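Hose and Tube Basics – Week 4 handout
Kjell Torvik, Cusidport evening shop course

Finish reading this before Saturday's bench session. Bring rag, flashlight, tape measure. Quiz is short.

Leftover from last week
Straight hose vs. molded elbow. A straight hose will bend, sure, but bend it too tight and the wall folds in. Kink = less flow. A molded elbow is made in its bent shape so the opening stays round all the way thru. Use one wherever the turn is tight.

Measuring an elbow
Inside diameter at BOTH ends. Not always the same! Then leg lengths, from the end to the middle of the bend. Then the angle. Write them in that order, every time, or your partner will read them wrong.
Sample from the Dirker catalog sheet: leg A 67 mm, leg B 40 mm. Part no. 248. Haugen lists theirs by outside diameter, so don't mix the two sheets.

Checking before you fit it
Squeeze the bend. Should push back evenly. Soft spot – toss it.
Look into both ends with the flashlight. Flaking, cracks, grit.
Run a thumb around each rim. Nicks at the rim turn into splits under the clamp.
Flex it a little and look at the OUTSIDE of the curve, cracks show there first.
Chalky dust on the surface: wipe and look again. May be nothing.

Laying out
Clear table, light color if you have one. Dark rubber on a dark bench and you will miss things. Keep elbows apart from each other, not in a pile. A bent tube looks different depending how it's lying, so turn it till both openings are where you can check them before you decide it's a left or a right.

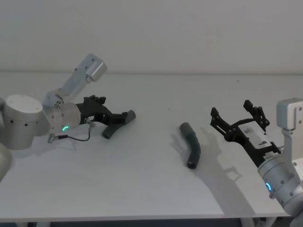
Same goes for compound bends (two turns, not in one plane). Lay it flat, mark the top with chalk, then compare to the old part. If it rocks on the table it's compound. People order the wrong one all the time.

Fitting
Clamp goes on the hose FIRST. Push the hose on past the bead, clamp sits behind the bead. Water on the inside if it's stubborn – no oil, no grease. Don't twist an elbow into line after clamping, loosen and redo it.

Storage
Flat, cool, out of the sun. Don't hang elbows on nails, they take a set. The Skarkalico bins are fine, lids on.

For next time
Read the clamp section, both pages. Sketch one elbow with all measurments, label the ends A and B.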